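Pillik film remake list, readme

Put together by Doaa Erraji. Work in progress, sorry for the mess

What this is
A table of movies that got remade in another language, mostly South Indian originals redone in Hindi, plus some going the other way. One row per pair. 1,084 pairs right now. Total titles 2,973 if you count the ones still waiting for a match.

Files
pairs.csv - the main one
unmatched.csv - titles with no partner yet
credits.csv - director, lead actors, producer, for both versions
notes.txt - my arguments with myself

Columns in pairs.csv
orig_title, orig_lang, orig_year, remake_title, remake_lang, remake_year, rights_status, source

rights_status is one of: released, shooting, bought, rumor. Please dont treat rumor as anything more than that. Half of it is gossip pages copying eachother.

Spelling
Titles get romanized five different ways. I kept the poster spelling where I could find a poster. Double vowels left alone. Lightfoot script merges the obvious duplicates, misses the rest.

Known problems
Dubbed releases sneak in as remakes. Fixed a bunch in July, more left.
Songs reused without the story: not a remake, skip.
625 rows have a remake year, 621 of those checked by hand. The other four, no idea.
Patholm import broke the accents, do not rerun it. 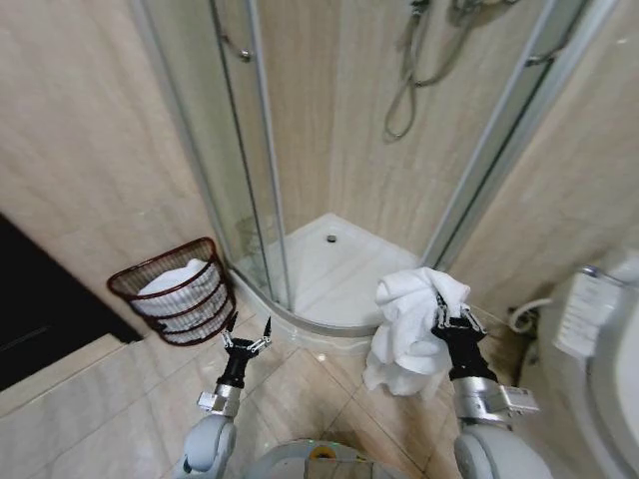

Scene tags are the new part, only in the Vanico branch. Short labels for where a scene is set, so you can compare the original and the remake side by side. Keep them plain and lower case. A corner shower with curved glass and marble-patterned tile is just "bathroom", no need for "fancy bathroom", and dont tag props like a laundry basket unless the plot hangs on it. Two tags per scene max.

Adding rows
Send a csv, same column order, with a source for every line. No source, goes in unmatched.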